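Print this page | E-mail this page

Making a Night Light from a Wooden Box

Last updated: September

You can turn a small wooden box into a soft bedside light in an afternoon. The one in these instructions is a 20 cm cube, but any box with a removable back will do.

What you need

- A box with thin sides
- An LED bulb, 3000 K, no more than 5 watts
- A lamp cord set with a switch and a socket that clamps through a hole
- A drill with a small bit and a bit to match the socket
- Bondwood glue or any wood glue
- Tracing paper, masking tape, fine sandpaper

Steps

1. Draw your pattern on paper first. Ours is a star map with 146 holes, which took Marilou Mercado most of an evening to drill. Half that many still looks good.

2. Tape the paper to the outside of the box. Clamp a piece of scrap wood behind the panel and drill straight through both. The scrap keeps the back of the hole from splintering.

3. Drill the socket hole in the center of the base. Add four vent holes near the top of the removable back.

4. Peel off the paper and sand lightly, inside and out. Glue tracing paper behind the drilled panels and let it dry overnight. Keep it flat against the wood and well away from the bulb.

5. Glue a small foot under each corner so the cord can pass out underneath. When the feet are dry, fit the socket and tighten the ring by hand. Screw in the bulb, put the back on and plug it in. 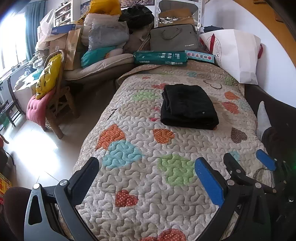
Drilled patterns read best when the shapes are large and simple. Small detail turns into a blur of dots once the light is on. If stars are not your thing, look around the bedroom for something to copy. A bedspread printed with polka-dot hearts gives you an outline and a filling in one – trace the heart, then drill the dots inside it.

Use LED bulbs only. Leave the vent holes clear, and do not put a cloth over the box. Unplug it before changing the bulb.

Pattern and instructions by Honeylyn Ignacio.

Contact | Copyright Tridport Lamp Workshop | Back to top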